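Can Robots Do Our Chores Yet?

Some jobs that look easy for people are very hard for machines. 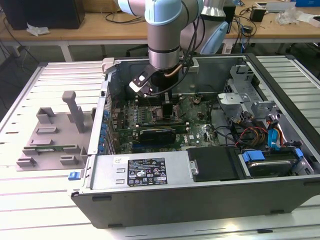 A reader in Storley wrote to us to ask why a robot can build a car but can't clean up a bedroom. It is a fair question, and the answer has to do with surprises.

In a car factory, every part arrives in the same place, facing the same way. The robot makes the same move all day long. Your bedroom is different every day. A sock might be flat, rolled up, or under the bed.

Working inside a computer is somewhere in between. The main board is screwed down, so it stays put. But wires bend and flop, and clips are small. A memory module is a thin green board that fits into a long slot. A person can feel when it clicks into place. A robot arm needs sensors to help it find the slot, and it has to push hard enough without breaking anything.

A robot's "hand" is called a gripper. Many grippers have just two fingers. Yours has 5, and your skin can feel tiny bumps and slips – that helps a lot with small parts.

So what can machines do now?

Washing dishes: yes, if you load the dishwasher.
Vacuuming: yes, on a mostly clear floor.
Folding laundry: slowly. At the Grinico workshop in Alinbridge, one robot took around 9 minutes to fold a T-shirt.
Taking computers apart: some steps, with people nearby to help.
Cleaning up a whole bedroom: not well yet.

Try it yourself: put on thick winter gloves and try to thread a shoelace. Then try it with one eye closed.

Words to know
Gripper – the part of a robot that holds things
Sensor – a part that measures something, like light or distance
Motherboard – the main board inside a computer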